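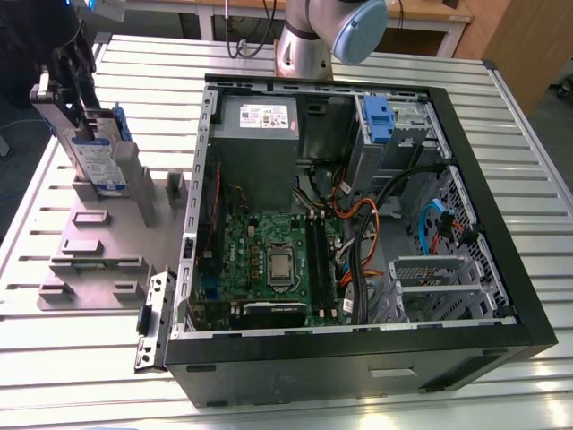 Drive handling: where the example set stands

The Bumach bench now has 3,899 recorded examples of hard drive handling on desktop computers. Each one is a full run by an operator steering the arm, with the joint positions and gripper opening saved alongside the video. Runs where the drive was dropped are kept and marked as failed.

Most of the new material covers the pickup. The drives sit in blue plastic caddies, and the gripper has to take hold without pushing on the circuit board side. We added 225 runs in which the caddy starts at a slight angle — the older set had almost none of these, and the Stesteck model did poorly on them in August.

Operators should go on pausing for 2 seconds before closing the fingers. It makes the runs much easier to cut into steps.

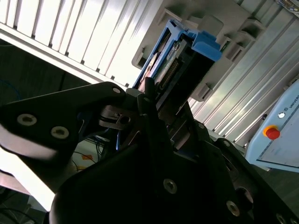
Next for Collado

The next batch moves to memory modules. We plan 16 starting layouts, with the same number of runs for each. Labeling stays with the Clirnitz team, and the naming rules for files have not changed.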